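How to Make a Solid Perfume in Your Own Kitchen

6 Apr 2022 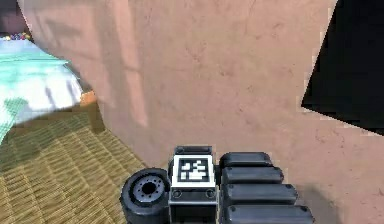

Do I need special perfume alcohol for this?

A solid perfume has no alcohol in it at all. You only need beeswax, a carrier oil like jojoba, and the essential oils you want to smell like.

I got hooked on these after my friend Asuka Shibata gave me a little tin of hers (orange and cedar, so good!) and I wore it down to the metal. Mine is a bit softer than hers, which I like.

What goes in:
1 tablespoon grated beeswax
1 tablespoon jojoba oil
40 drops essential oil in total
A small tin or an old lip balm pot, clean and dry

Set a heatproof jar in a pan of barely simmering water and drop in the wax and jojoba. Mine takes roughly 10 minutes to melt. Stir with a wooden skewer, and go slow!

Take the jar out with an oven mitt and let it sit for a moment, then stir in your essential oils. My usual mix is 9 drops of bergamot, 3 of clove and the rest lavender. Go easy on the clove, it's strong stuff and can irritate skin. Bergamot can react with sunlight too, so buy the kind marked bergapten-free.

Pour it into the tin right away and leave it alone until it's firm. If it comes out too hard, melt it again with a splash more jojoba. Too greasy? More wax.

Try a dab on your inner arm and wait a day before you wear it anywhere else. I keep mine in my coat pocket until May, then it moves to a drawer, or I end up with soup.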